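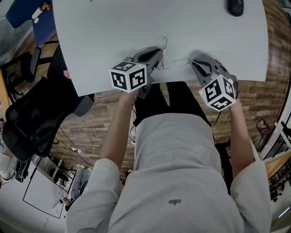

## Usico cable team, a thread

**1/** Friday, 5/24/19, and the student project I signed up for in April because it "sounded hands-on" has me standing at a table with a gripper in each hand. So, points for accuracy in advertising.

**2/** The assignment, for those who missed my earlier complaining: teach two robot arms to pick up a loose cable and thread it through a row of clips. A toddler could do it. A toddler has been suggested, more than once, as a cheaper alternative.

**3/** Before the arms get to try anything, a person has to do the job over and over with hand-held grippers, so there's something to learn from. The white cubes with the black-and-white patterns are how the software knows where each gripper is. The green lights mean they're on. I'm the part with no indicator light.

**4/** Our team is called Usico. I voted for something else. The other team is Sateslow, a name that has saved us the trouble of making fun of them.

**5/** Things I have learned about wire: it has opinions. You set down a loop, you reach for the loop, and the loop has already started thinking about being a different loop. Rigid objects are so polite by comparison. I miss the blocks from first semester.

**6/** Azra Petek is running the session log, and she's strict. If I fumble the grab, the take still goes in, marked as a fumble. She says the arms need to see recovery too. I say the arms are going to think recovery is the main activity.

**7/** We owe the class 3000 takes by the end of the project. I won't be sharing today's number. I'll share that I had a sandwich at take 11 and felt I'd earned it.

**8/** Costel Mladenović, who teaches the class, came by and watched me for a while without speaking. Then he said, "Slower at the end." Then he left. I've had whole relationships with less useful feedback.

**9/** He was right, of course. I'd been closing the fingers while my hand was still moving, and the cable would slide off sideways. If you pause for one breath over the wire and then close, it stays put. Try explaining to your family that this was your big breakthrough of the week.

**10/** Question from a follower: "Why not use your fingers like a normal person?" Fingers cheat. You can feel the wire roll and fix it without knowing you did. With the grippers you get two stiff jaws and whatever you can see from up top, and so does the robot. It's a great way to find out how little you know about picking things up.

**11/** The rules of the table, as set by Azra:
- Put the loop down a little differently each time.
- Both grippers start with their tips on the table.
- No talking to the wire.

That last one was added on my account.

**12/** On the subject of the power strip and the cables on the floor: I've requested that the arms learn those next. The request was received warmly and then I was handed the grippers again.

**13/** We tried last week's takes on the arms this morning, by the way. Left arm went to the cable, closed, and lifted. Beautiful. Right arm went to a spot with no cable in it, closed, and lifted that, with total confidence. It carried its nothing all the way to the clips – steady as you like – and let go. I recognized my own work.

**14/** Azra thinks the right side is weaker because I'm lazy with my right hand. I'm right-handed. I'd like it noted that I find this hurtful and that she has charts.

**15/** So the plan for next session is to swap which hand leads, and to run 12 takes in a row where the right gripper does the first grab. If the arm still goes for the empty spot after that, we look at the calibration, and I get an apology. I've asked for the apology in writing.

**16/** Sateslow has their clips done already, all 5 in a row. They also have a guy who plays the cello, so his hands are apparently "very consistent." We have me. I did two years of recorder.

**17/** Okay, being called back to the table. My forearms feel like I've been wringing out towels since lunch. If anyone has tips for holding your wrists up for an hour, I'm taking them, and no, "join a different club" isn't a tip, Mom. It's a class. It's for credit.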